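17/01/2023

Hard water and glaze spotting, continued from the August notes.

Started the second round of rinse trials today. The question is the same as before: how much of the haze on the Tisham stoneware comes from the tap water and how much from the detergent. In August we changed both at once and couldn't separate them. This time the detergent stays fixed (Nadura liquid, same bottle) and only the water changes.

Two waters: straight from the tap, and tap water run through the Bunnag softener cartridge. The cartridge is new. I flushed it before taking any readings, then let it sit over lunch and flushed it again. The first draw after standing always reads low, so I threw it away.

Conductivity meter checked against the standard before and after. It drifted a little, but less than last time. I cleaned the probe anyway. The standard bottle is getting close to empty and someone should order more before the next round.

Procedure, written down so we stop arguing about it:

- Wash in warm water with the measured dose. Soft sponge only. The green scourers leave marks on the matte glaze that look like scale.
- Rinse both sides, same length of time for each piece.
- Stand upright in the rack. No towel.
- Leave for 23 hours, then look at them under the bench lamp, tilted.

The long drying time is a nuisance but the short one gave us nothing. Pieces that looked clean at the end of the afternoon had rings the next morning, mostly near the foot where the water collects.

The Kiren test tiles go through the same steps. They were fired in the small kiln and two of them have pinholes, so those are kept aside. Pinholes hold water and dry with a white dot that has nothing to do with hardness. I marked the backs in pencil. Ink came off in the wash last time and we lost track of which was which.

First impression from the tap water set: spots on the dark glaze, hard to see anything on the pale one. That may only be contrast. A wipe with diluted vinegar on one corner of a dark tile took the spots off, so they are probably carbonate. Haven't tried it on the pale glaze yet. The softened set is still drying.

One problem with the softened water is that it takes longer to get the soap off. The pieces feel slick well after the tap water ones are clean. If we keep the rinse time equal we may end up measuring leftover detergent on one side and scale on the other. Options are a longer rinse for everything or a smaller dose. I would go with the smaller dose, and run a blank with no detergent next to it.

Total water drawn through the cartridge so far, 1,950 ml. Log it on the sheet by the sink each time.

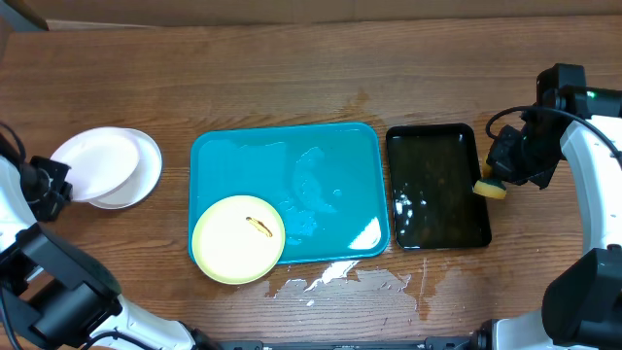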